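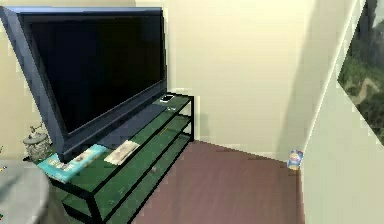 Hepatitis B non-responder after two full series – what is the point of a third?

Posted by Mared Bowen

I work in a dialysis unit and my employer requires proof of immunity to hepatitis B. History, as far as I can reconstruct it:

Infant series: no record. I was born abroad and the clinic no longer exists.
First documented series: three doses of a recombinant vaccine at 0, 1 and 6 months. Surface antibody (anti-HBs) drawn five weeks after the last dose: below 10 mIU/mL.
Second series: same schedule, same product. Antibody drawn six weeks after the last dose: below 10 again.

Surface antigen and core antibody are both negative, so I am not infected and have not been in the past. I am 41, no immune problems that I know of, do not smoke, kidney function normal.

Occupational health (we are contracted out to Kiritz) has offered me another series and says it is my choice. The nurse could not tell me what the odds are or whether a different vaccine would be used. She did say I can keep working on the unit either way.

What I would like to know:
Is there any sense in a third attempt with the same product?
Does a negative titer mean I have no protection at all?
What happens if I get a needlestick as a documented non-responder?

I am not looking for reassurance. I would like to know how the decision is normally made.

Sheldon Fortin

My wife had all her shots and hers came back low too. They gave her one more and it was fine. I would just get it, it's only a sore arm. Also ask them to check the lab because labs make mistakes all the time. She used the one at the Prundinitz clinic and they lost her sample once.

Ayman Bouzid

I ran employee health at a mid-sized hospital for some years, so this is the occupational side of it. Your own clinician has to sign off on anything you do.

On the definition. Someone who stays below 10 mIU/mL after two complete, properly timed series, with the test drawn one to two months after the final dose, is called a non-responder. Your draws at five and six weeks are inside that window, so the results count. If they had been drawn years later, they would mean much less. Antibody falls with time in people who did respond, and a low number at that point cannot be told apart from a primary failure.

On a third series with the same product. The usual guidance in the U.S. does not call for one. Two conventional series is where most programs stop, and the chance of a response drops with each repeat. What has changed is the range of products. There is now a two-dose vaccine with a different adjuvant, given one month apart, which produces protective titers in a larger share of adults than the older alum-adjuvanted ones, particularly in older adults and people with diabetes. Many occupational health services will try it in someone with your history. The data in true non-responders are thinner than the data in first-time recipients, so do not let anyone quote you the first-time figure as if it applied to you. Ask Kiritz which product they intend to use, by name. If it is the same one again, ask what the alternative is.

On the second point. A titer of 10 or above after a full series is the accepted marker of protection. Below it, the safe working assumption is that you are susceptible. Some people below the line may have cellular memory, but there is no routine test for that and no employer will plan around it.

On exposure. For a documented non-responder to two series, the standard approach after a needlestick from a source who is surface antigen positive, or whose status is unknown, is two doses of hepatitis B immune globulin, one month apart. The first goes in as soon as possible, preferably within 24 hours. After a needlestick its value beyond seven days is unclear. You would also have baseline and follow-up testing at six months. If the source tests negative, no hepatitis B treatment is needed. The source still gets tested for hepatitis C and HIV, and neither of those depends on your vaccine history.

Two practical items. Carry your non-responder status in writing, with dates and lab values – an emergency department at 3 a.m. will not be able to reach your employer's records. And find out now where the immune globulin is stocked. Small units often do not hold it.

Meinir Skyrme

Agree with Ayman. One addition: if you go ahead with a different product, get the antibody drawn one to two months after the last dose and no sooner. I have seen surface antigen come back transiently positive in the weeks after a dose, and it caused a lot of needless alarm.

Mared Bowen

Thank you. Kiritz confirmed it would have been the same product. I have asked for the two-dose one and am waiting to hear whether they will order it.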